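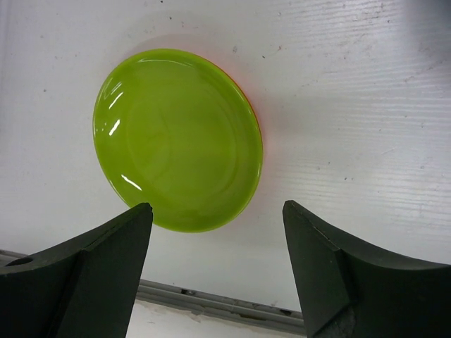
Digest, Vol 193, Issue 2

Household Cover list
Thu 3 February

Subject: Re: Contents renewal, is it worth switching excess?

Hi all,

Great question below, and one I got properly stuck into over the winter! I'll put the original message in first and then answer under it.

> My contents policy with Livow is up for renewal and they've offered me
> a lower premium if I take the higher deductible. I've had two small
> claims in the time I've been with them, both kitchen stuff. Do people
> here go for the higher one? And does anyone understand what they mean
> by "matching items"? I've read the page twice and I'm no wiser.

I moved to the higher deductible in November and I'm really happy with it. What swung it for me was pulling out my old claim letters and writing down what I got paid each time, after the deductible came off. One of them was so small I'd have been better off just buying the thing and keeping my no-claims discount (that stung a bit). If both of yours were minor, I'd run the same sum before you sign anything.

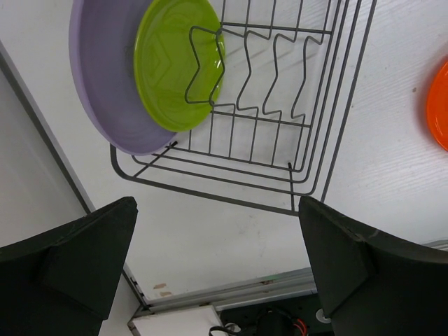

On matching items, I love this one, because it's where policies differ so much. Say you break one piece from a set and the maker has stopped selling it. Some insurers pay for the broken piece and that's it. Some pay half toward the rest of the set. The better ones replace the lot. My old Jirdale policy was the first kind, and I had no idea until I called. With Uko it's an add-on you have to tick, and it's easy to miss on the renewal form, so look carefully at yours.
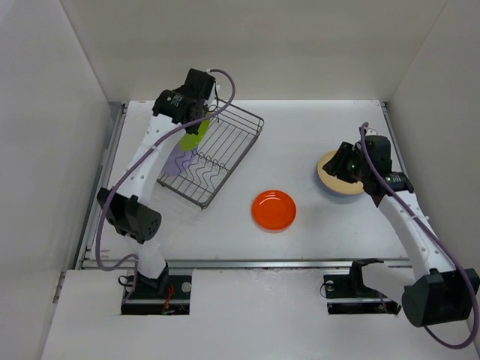

Left arm with a lime-green plate at the dish rack.

The other thing I'd do is redo your inventory before renewal. I'd been guessing at my kitchen for years, and when I finally went cupboard by cupboard it came to $2,639, far more than I'd put down. If you're underinsured, some companies cut even a small claim by the same proportion, and then the deductible comes off what's left. Ouch.

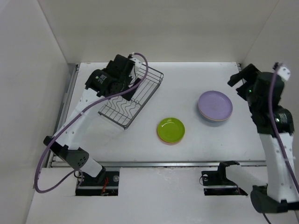 It took me one evening with a notepad and I kind of enjoyed it! I keep one copy in my email and a paper one at my sister's place.

Has anyone tried Ševčík for contents? Their wording looks wonderfully clear on sets and pairs, but I can't find what they do about accidental damage for renters. I'd love to hear from somebody who has made a claim with them.

Good luck with the renewal, and do tell us which way you go!

--
To unsubscribe, reply to the list with "unsubscribe" in the subject line.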